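4. Sorting and loading the Drolitz 40

4.1 Before the first wash

Run the drum empty once at the Cotton setting. Use no detergent.

4.2 Sorting

1. Empty the clothes onto a table or other clean surface.
2. Check all pockets for coins and keys.
3. Put dark items in one pile. Keep bright colors apart from them.
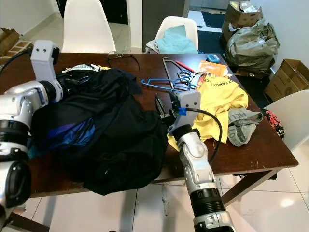
Fig. 16. Dark clothing and a yellow T-shirt on a table.

4. Close zippers and tie loose cords.
5. Turn printed garments inside out.

Note: New dark fabrics may lose dye. Wash them separately the first time.

4.3 Loading

1. Open the door fully.
2. Pick up each garment singly and shake it out – twisted items do not rinse well.
3. Place large and small items in the drum by turns.
4. Close the door until it clicks.

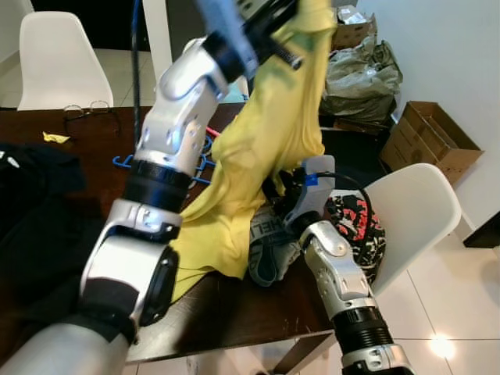

Okum wrote to ask whether the 900 spin can be used for a mixed load, as it leaves T-shirts badly creased. Use 880 for mixed loads, and take the clothes out as soon as the door unlocks.

CAUTION: Do not force the door while the lock light is on. Wait until the light goes out.

4.4 After the wash

Leave the door ajar. Wipe the rubber seal with a dry cloth and clean the lint filter every February.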